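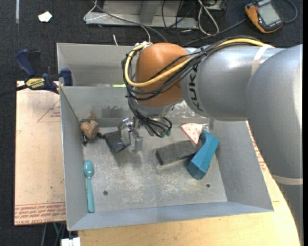

壁ぎわのスプーンも、自分で練習して取れるように。ロボットの把持学習手法「Clerkix」を公開します

2023年12月23日（土）
Hondine ロボット学習グループ

こんにちは、Hondineでロボットの「つかむ」を研究しているエシ・アンサ（Esi Ansah）です。土曜日のお知らせになってしまってすみません！論文の原稿とコードの整理がやっとそろったので、月曜まで待ちきれずに出してしまいます。

今回公開するのは、Clerkix（クラーキクス）という把持学習の手法です。ひとことで言うと、ロボットアームが隣り合う2つの金属トレイのあいだで物を移し替えながら、人に正解を教わらずにつかみ方を覚えていく仕組みです。片方のトレイが空になったら、今度は反対向きに移す。それをひたすら繰り返します。地味ですよね。でもこの地味な往復が、私たちにはとても大事なんです。

壁ぎわが苦手だった話

箱の真ん中にぽつんとある物なら、今どきの手法はかなり上手につかみます。困るのは壁ぎわです。冒頭の写真だと、左の壁に沿って青緑のプラスチックスプーンがありますよね。柄が壁とほとんど平行で、こういう置かれ方がいちばんいやらしい。両側から指を入れようとすると、片方の指がトレイの縁に当たってしまいます。

右側の、消しゴムみたいな黒っぽいブロックと、とがった三角のスイカ風のピースと、青っぽい角ばった物が寄り集まっているところも難所です。一つをつかみにいくと隣を巻き込みやすく、カメラから見ると境目もわかりにくい。以前の私たちのモデルはこういう場面に来ると、とりあえずかたまりの中心に指を下ろして、何も持たずに上がってくることがよくありました（見ているこちらが恥ずかしくなるくらい堂々と、です）。

そこでClerkixでは、つかむ動作の前に「ちょっと寄せる」動作を選べるようにしました。壁から少し離す、かたまりを横からくずす、向きを変える。寄せたあとにつかみやすくなったかどうかを、次の把持の結果からさかのぼって採点します。寄せる動作そのものに点数はつけていません。最初はつけていたのですが、そうするとロボットがいつまでも物を押して遊んでしまって……。採点の方法を今の形に変えたのは同僚のスンジャ・ハム（Sun-ja Ham）で、ここは論文でもいちばん読んでほしいところです。

結果

評価には、学習で一度も使っていない物を265個用意しました。台所の小物、おもちゃ、布もの、工具の切れ端のような物まで、手当たり次第です。これを混ぜてトレイに入れ、一回の試行で一つを持ち上げて隣のトレイに移せたら成功と数えます。途中で落としたら失敗です。

成功率は90パーセントでした。寄せる動作を外した同じモデルは、壁ぎわと密集した場所ではっきり成績が落ちます。反対に、トレイの中央に一つだけ置いた物では両者にほとんど差が出ませんでした。差が出てほしいところで出てくれたので、グループ内ではかなり盛り上がりました！

学習にかけた期間は7日間です。夜も動かし続け、止まるのは安全機能が働いたときと、私たちが中身を入れ替えるときだけという運用でした。トレイの置き位置がずれると座標が全部ずれてしまうので、境目のところはIRWINのバークランプで留めています。高価な治具を作る案もあったのですが、クランプで困らなかったので、そのままです。

うまくいかなかったこと

良いことだけ書くと同僚に怒られるので、こちらも。まず、薄くて平らな物はまだ苦手です。底面にぴったりついてしまうと、寄せても寄せても指が下に入りません。壁まで押していって縁を使って立てる動きを期待していたのですが、たまにしか出てきませんでした。

それから、光の具合にも左右されます。金属のトレイは傷や汚れで見え方が変わるので、きれいな面だけで学習したモデルは、こすれた跡を物と間違えることがありました。今のモデルは使い込んだトレイでそのまま学習させています。新品のトレイに戻したときの成績は、まだきちんと測れていません。

もう一つ、やわらかい袋状の物です。つかむこと自体は得意なのですが、隣の物まで一緒に持ち上がってしまうことがあります。現在の数え方では、目当ての一つを移せていれば成功になります。厳しく数えたい方のために、二つ以上が同時に移った試行には公開データで印をつけました。

研究メンバーから

「寄せる動作の学習は、結果が遅れて出てくるので本当に気をもみます。三日目の朝に記録を開いたら、壁ぎわの物を一度内側にずらしてからつかむ流れが続けて出ていて、思わず全部再生しました」（スンジャ・ハム、学習アルゴリズム担当）

「ハード担当としては、ケーブルに一番気をつかいました。手首が大きく回る動きが増えると、引っぱられる場所も変わるんです。取り回しは何度もやり直しています」（シェルドン・ブシャール／Sheldon Bouchard、実験装置担当）

公開するもの

・Clerkixの学習コードと学習済みモデル
・往復の記録をまとめたデータセット「Himitz」（画像、指令値、把持の成否、寄せる動作の前後の対応つき）
・評価に使った物の一覧と、トレイへの入れ方の手順書
・論文の原稿（査読前のものです）

研究目的なら無料で使っていただけます。Himitzは容量が大きいので、まずは小さい版を落として中身を眺めてみるのがおすすめです。失敗した試行も消さずに入れてあります。私は失敗のほうばかり見てしまいます。

実演のお知らせ

来年2月に、Cormierの実験室で公開実演を行います。お手持ちの小物を持ってきていただければ、その場でトレイに入れて試します（割れ物、液体、刃物、生き物はご遠慮ください）。返却はしますが、多少の擦り傷はお許しくださいね。日程は決まり次第、申し込みをくださった方に順にご連絡します。

取材・実演の申し込み
Hondine 広報 アーリヤ・キャリア（Aaliyah Carrier）
件名に「Clerkix」と入れて、当社サイトの問い合わせフォームからお送りください。技術的なご質問は私、アンサがお返事します。年末は少し遅くなるかもしれませんが、必ず全部読みます。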